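## Part 4: Putting the shelves up

Right, so you've got the posts standing and hopefully still have all your fingers. I've built three of these Cellero boltless units now (one for the pantry, two for the garage) and the factory leaflet is a single page of tiny drawings, so this is how I do it.

You'll want a rubber mallet, a level and a tape measure. The unit stands 79 inches tall once the posts are joined, so check your ceiling, and check it again if you've got a bulkhead like mine!

1. Lay a beam across the front pair of posts with the rivets facing the slots. The wide part of the slot goes up, the narrow part down.
2. Push the rivets in and tap the beam down with the mallet until it stops. Don't whack one end all the way home first or it'll bind.
3. Do the back beam in the same row of slots. Count from the floor, not from the top (ask me how I know).
4. Add the two side beams, then check for level at the front and across the middle.
5. Drop the particleboard in at an angle and let it settle onto the lip. It should sit flat at all 4 corners.
6. Repeat for the next shelf up.

**Note:** If a corner rocks, lift the board out and have a look at the beam underneath. Mine is nearly always one slot off.

**Caution:** Each shelf is rated for 300 pounds spread evenly. That means tins and flour bins side by side, and the heavy stuff down low. Anchor the top to a stud before you load anything.

### Spacing

I leave 14 inches between shelves for cereal and cracker boxes, a bit more for small appliances. Moving a beam later is easy enough: empty the shelf, pull the board and tap the beam up from underneath.

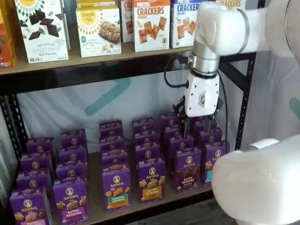
*Boxed snacks on an upper shelf, with the black crossbeam running beneath the board.*

**Note:** Go round with the mallet again in September or so, once everything's had a couple of months to settle. I give every beam a light tap and re-check the wall anchor while I'm there.

Part 5 covers the castors, if you bought the set that has them.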